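Cubes: The Shape in Your Toy Box

I love cubes. I know that's a funny thing for a grown-up to say, but I have a whole tub of foam ones and I still get them out on a Saturday when it's raining. So let me tell you why a plain old block is so great, and then you can try some stuff yourself.

What makes a cube a cube?

Pick up a block, any block. Run your finger over one of the flat sides. That flat side is called a face, and on a cube every face is a square. Count them and you'll get six. It helps to put a sticker on each one as you go, otherwise you end up counting the top twice (I've done it).

Now feel along the lines where two faces meet. Those are the edges, and there are twelve. The pointy bits at the corners have a fancy name, too. One of them is a vertex, and a bunch of them are vertices, which you say like "VER-tuh-seez." A cube has eight.

Dice are cubes. Some sugar lumps are. A shoebox isn't, even though it has six faces, because it's longer one way than the other. My cousins in Grurnville had a game called Palier when we were little, where you ran through the house yelling every time you found a real cube. We found 3. The house was full of boxes, and nearly all of them were too long or too flat!

Big cube, little cube

Cubes come in all sizes, and a small one is just as much a cube as a giant one. Two purple blocks can be the same color and the same shape and still not be the same size.
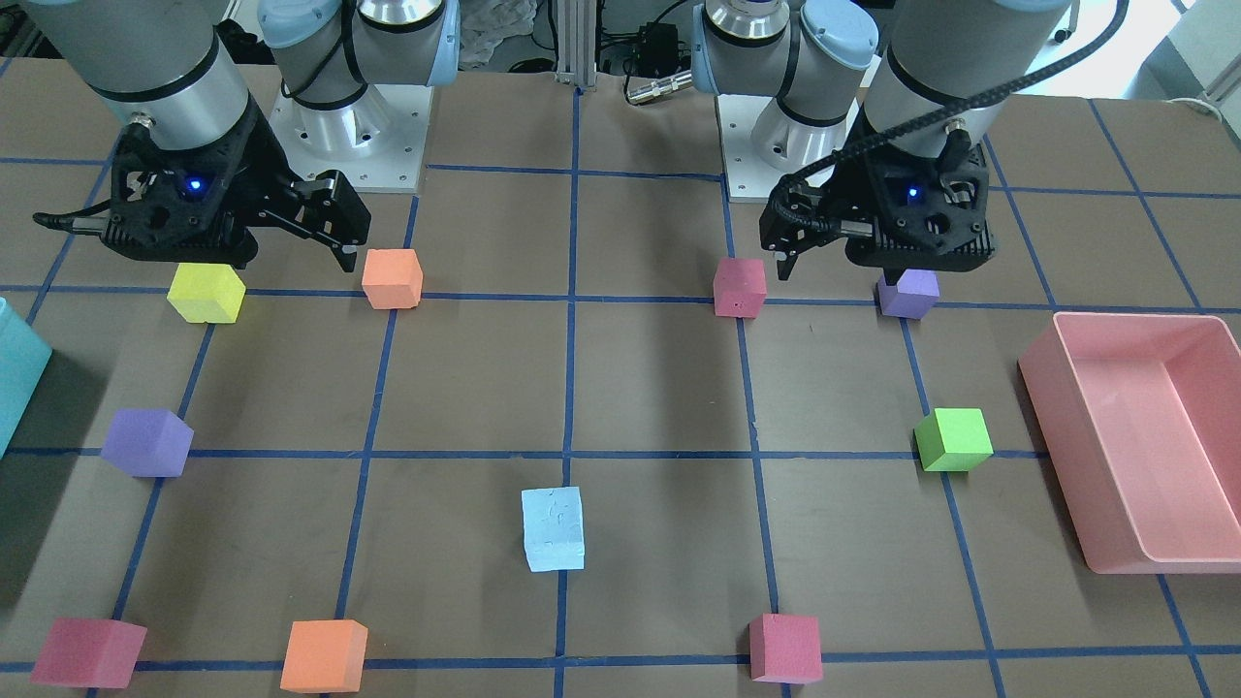
Why foam?

Foam is full of tiny bubbles of air. Air hardly weighs anything, so a foam block is mostly a big puff of nothing with some squishy walls around it. Squeeze one and you push some of the air around. Let go and it springs back.

I put one of my foam blocks on the kitchen scale and it came to 13 grams. Then I tried a block of wood that was nearly the same size, and that one was 145 grams! You wouldn't want to drop the wooden one on your toe. The foam one you could drop on your toe all day long.

Foam is quiet, too. When a foam tower comes down it goes "fuff," and you can build another one without anybody in the next room shouting.

Making a grid

A grid is a bunch of lines that cross each other and make boxes. You've seen them on graph paper and checkerboards and maybe a waffle. You can make a really big one with brown paper and tape, and then you've got a place to play with your cubes. Ask a grown-up before you put tape on anything that isn't paper.

You'll need:
A big sheet of brown paper
Colored tape (dark blue shows up nicely)
A ruler
Some cubes
A tray to put them away in

Roll out the paper and hold the corners down with something heavy, or it'll keep trying to curl up again. Put your first line of tape along one side. Use the ruler to find where the next one goes, and keep going until you have lines all the way across. Then turn and do the lines that go the other way.

The lines going side to side make rows. The lines going toward you and away from you make columns. I used to mix those up all the time, so I think of the columns on an old building, standing up tall.

Now pick a cube and say where it is. "Second row, third column." That's like giving it an address! Can somebody else find your cube just from the address, with no pointing? Watch out for the ones that sit right on a line, because they don't live in any one box. You have to make up a rule about those before you start.

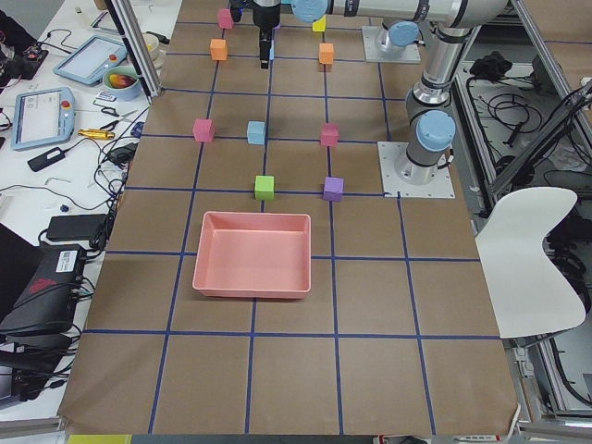 Can you find the green cube sitting on a line?

Things to try

Put your cubes in color order, like a rainbow. Orange goes between red and yellow, and purple goes at the end. Where would you put pink? People argue about this one. I say next to red.

Try a mirror pattern. Put an orange cube on the left side of a line and another orange cube the same distance away on the right. Then do it with a new color. When both sides match, that's called symmetry.

Close your eyes while a friend moves one cube. Which one was it? Start with four or five cubes and add more when it gets too easy.

When you're done, see if you can get all the cubes into the tray flat, with none on top of another. Then count how many would fit if you made a second layer.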